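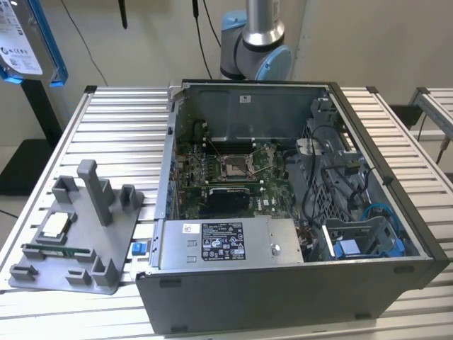 Figure 1. The Dell tower on the slotted bench, with the processor and memory on the parts plate.

Taking a Desktop Apart (and Working Out How It Goes Back)
Project report by Carmela Llorente
Project partner: Joon-young Jang

Why we picked this

I'd used computers every day of my life and never once looked inside one, which felt a bit embarrassing for someone on a hardware course. Joon-young had at least swapped a hard drive before, so he was the expert (his word!). We asked for an old desktop nobody was using, and the Prildale store cupboard gave us a Dell tower with inventory number 2652 and a layer of dust I won't describe here.

The idea was simple enough. Take out the parts an ordinary person might want to replace – hard drive, memory, processor – learn what holds each of them in, and write a guide good enough for somebody in the year below us to follow. We called the guide Jukari, after a password Joon-young kept forgetting, and the name stuck.

Setting up

We laid the tower on its side with the panel off, so everything you want to get at faces up. I'd really recommend this. On our first go we tried it standing upright and I spent half the session with my head at an angle, holding a torch in my teeth.

The other thing I'd recommend is a proper place to put the parts. We had a grey 3D-printed plate to the left of the case, with slots and holders on it, and it made a huge difference. The memory module sits in its slots, the processor lies flat above it, and you always know where they are. Before we had the plate I'd been using the lid of a sandwich box, and I lost a screw in it on the very first day (it was under a crumb).

What we learned about each part

The hard drive was the friendliest. It sits in a blue plastic carrier, and on this machine blue seems to be the colour for bits you're meant to touch, so once we'd noticed that we stopped pulling at things that weren't going to move. Unplug both cables before you slide it out. I forgot the data cable once and got told off.
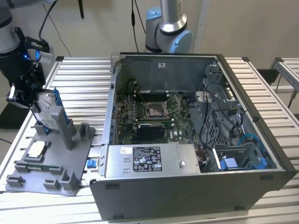

The memory was next, and it's easier than it looks. You push the tabs at the ends of the slot outwards and the module lifts up by itself. Putting it back takes more of a shove than I was comfortable with. There's a notch in the bottom edge, so if it isn't lining up you've got it the wrong way round – turn it, don't lean on it.

Then the processor, which I'd been dreading. The lever has to come up and the metal frame has to swing right back before you go anywhere near the chip, and you hold it by the edges only. Joon-young did it the first time while I read the steps out loud, then we swapped. My hands were shaking! It came out fine.

We left the graphics card and the power supply where they were. Our tutor was very firm about the power supply and I wasn't going to argue.
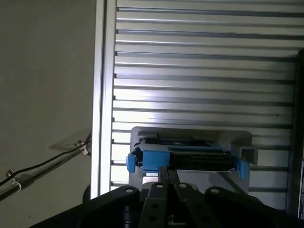 Word count for this section onwards: 2785 characters in draft, trimmed since

Testing the guide

Once we had a draft we asked eight people from the year below to try it one at a time, on a Sunday afternoon when the room was quiet. We kept our mouths shut, or tried to. Joon-young lasted until the second person and then had to go and stand in the corridor.

The slowest run took 44 minutes, mostly on the processor, and that told us where our writing was weak. I'd put "release the socket", which is clear if you already know what it means and no use at all if you don't. It's now three separate steps with a sketch next to each. The memory page hardly changed, apart from a bigger arrow for the notch.

What we'd do differently

I'd write the putting-back half first. We wrote it last, when we were tired, and it shows. I'd also label the cables with bits of tape before unplugging anything, and I'd get the dust out on day one. The full guide is in the Jukari folder on the shared drive, and the sketches are in with it – ask Joon-young if you want the bigger versions for printing.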